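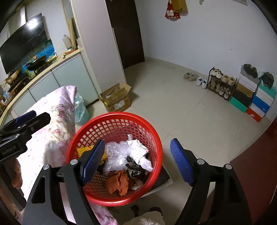

Kelly Barbosa wrote to me after my first post that a gripper with soft fingers is a toy, and that she would like to see it work with real household garbage before she believes one word of the Enside brochure. I think it is a fair request. She also asked if the fingers slide on thin plastic, and I had no answer for her then.

So, the Enside hand-held kit. I have it on a trial offer for 3 weeks. The full price is 1,042 with the case and the charger, and the extra set of finger pads costs 69. For the pads I find this too much.

The two ribbed fingers are blue, and they are the best part of the product. They bend a little when they meet an edge, for example the rim of a plastic basket, and you do not need to aim so exactly. The frame is stiff and I trust it. My complaint is the weight. After one hour my wrist is tired, and I had to change hands often. Ross Yule, who has smaller hands than me, gave up sooner.

Paper is easy. Thin plastic bags are more difficult, Kelly, you were right to ask. If I close the jaws slowly, the bag folds together and stays. If I close them fast, I catch only a corner and it slips out. The manual has one short paragraph on this subject, and the translation is poor.
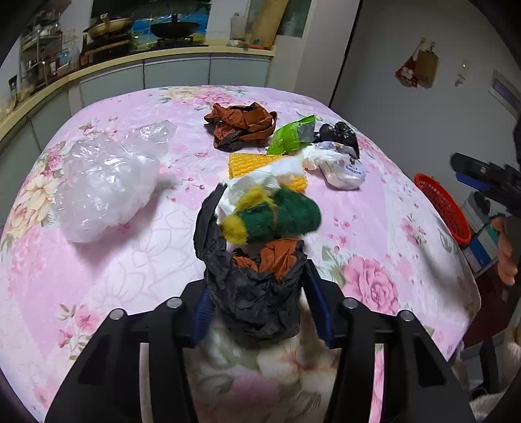 *Black bag and brown paper in the jaws, corn cob still on the table.*

The recordings go to the Enside service, where the first 200 are included in the offer. The upload was slow in the evening and normal before 8 in the morning. I wrote to the support and received an answer from Nathalie Després the next day. She was polite and sent me a new version of the program, which I have installed but not yet tested enough to judge.

Would I pay the full price? For one person working at home, I do not think so. For two people who share the kit, maybe yes. In October I must send it back or buy it, and until then I want to try it with wet dishes.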